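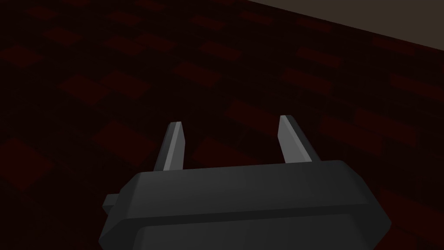

By the second week of May the robotics club at Willura High had stopped calling it the simulator and started calling it the cellar, on account of the floor. Abhishek Uniyal had picked the floor. He had wanted something that wouldn't distract anybody, and he'd gone for near black with dark red tiles, and Tracey Naylor told him it looked like the basement of a restaurant where people get poisoned. He left it in. He was rather proud of it by then.

The trouble that afternoon was the fingers. They would open, beautifully in fact, and they would stay open, and no amount of pleading from Freya Sowerby could persuade them to come together again.

"Close," she said to the screen, and pressed the key.

"It can't hear you," said Abhishek.

"I know it can't hear me. I'm being polite."

Mr. Rafferty, whose first name was Cathal and who had taught shop for so long that he still wore the apron to the computer lab, pulled up a chair behind them and sat down with his coffee. He didn't know much about code and had said so on the first day, which made all of them like him (and made Dean Gosling's mother write to the principal). What he did know was hinges, vises, clamps and stuck drawers, and he had a way of looking at a thing for a good long while before he opened his mouth.

"How far apart are they now?" he asked.

"78," said Freya.

"And how far are you telling them to go?"

She scrolled up, and then up some more, past all the notes Dean had left for himself in capital letters. "Ten. No, wait. It says 10 here, but then down here it says 600."

There was a silence, during which Dean, over by the window with a sandwich, became very interested in the parking lot.

"Dean," said Tracey.

"I was testing something."

"When?"

"Before spring break," said Dean, and put the sandwich down, and came over to look.

They made room for him, all four chairs bumping together, and Freya slid the keyboard across. He deleted one line and then, after thinking about it, two more. Mr. Rafferty held his coffee out of the way of everyone's elbows.

"You press it," Dean said to her. "You asked nicely."

So Freya leaned across him and pressed the key.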